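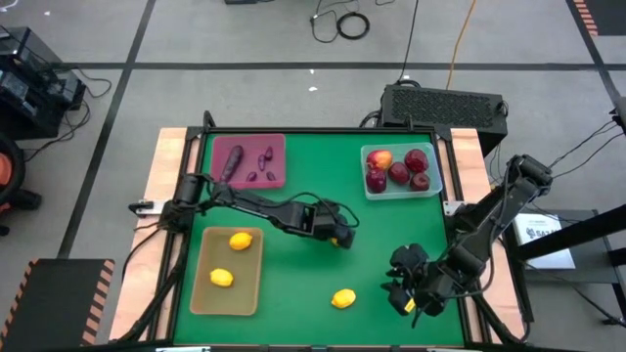 Keeping apples and sweet potatoes in a flat without a cellar

1694 views - 4 shares

greenstairs
April 2018

Hello to all. I have moved to Sindwood from a country where every house has a cellar, and now I live in a flat on the top floor with central heating which I cannot control very well. I buy my vegetables and fruit at the Kovside market because the price is much better if you take a full bag, but then I must keep it for some weeks and I am not successful.

My problem is with apples and sweet potatoes mostly. The apples become soft and a little oily on the skin. The sweet potatoes begin to have black places at the ends, and last time two of them had grown small shoots. I have a fridge (not large), a cupboard under the window, and a balcony which is closed with glass but has no heating. In February it was very cold there in the night, and I was afraid to leave anything.

Should I put all in the fridge? My neighbour says yes for everything, but I have read the opposite for sweet potatoes. Also I would like to know if lemons may stay in a bowl or not. Thank you for your patience with my long message.

2 comments

pantry_shelf

Your neighbour is right for the apples and wrong for the sweet potatoes, so you will have to separate them.

Apples like cold and a little damp. Put them in the vegetable drawer in a bag which is not fully closed, and look through them every week. If one has a bruise, eat this one first or cook it, as the rot will pass to the others. The oily feeling on the skin is natural and does not mean that they are bad, but it often shows that they are very ripe. Some kinds simply do not keep. At the market I would ask for a late variety - the sellers know this very well and they are not offended by the question.

Sweet potatoes do not like the fridge at all. The cold damages them inside, and when you cook them the middle stays hard, even after a long time in the oven. They should be somewhere dark, dry and with air, cooler than your kitchen but not really cold. The cupboard under the window can be good if there is no radiator pipe behind it. Do not wash them before you store them, only brush the earth away. With shoots you can still eat them if the flesh is firm. You just break the shoots off.

Please do not keep the apples in the same cupboard. Ripe apples give off a gas which makes many other vegetables sprout or spoil sooner.

Lemons can stay in a bowl for about a week. After this the skin becomes hard. In the fridge, in a closed bag, they keep for much longer.

5 comments

tallwindow

just buy less?? i do my shopping twice a week and never have this problem

0 comments

oatmeal_and_salt

I also have a glass balcony, and I used it through the whole winter for apples. I bought a cheap thermometer of the brand Gremik and hung it inside near the floor. If it goes under 4 degrees, I bring the box in for the night, and in the morning I put it out again. It is a little work, but after some days it becomes a habit. I wrap each apple in a half sheet of newspaper. My grandmother did it in this way and I did not find a better one.

For you it is now too late in the year, I think. When the sun comes to the glass it is like a greenhouse, even when the air outside is fresh.

When I have too many apples I cook them with very little water and freeze them in small boxes. They are good with porridge.

8 comments

Related
Can I freeze raw carrots without boiling them first?
White powder on dried figs, is it mould?
Which days is the Salinas Road greengrocer open?
Onions going soft in the middle
How to clean a fridge drawer that smells

Contact us | Copyright Sindwood Household Help | Back to top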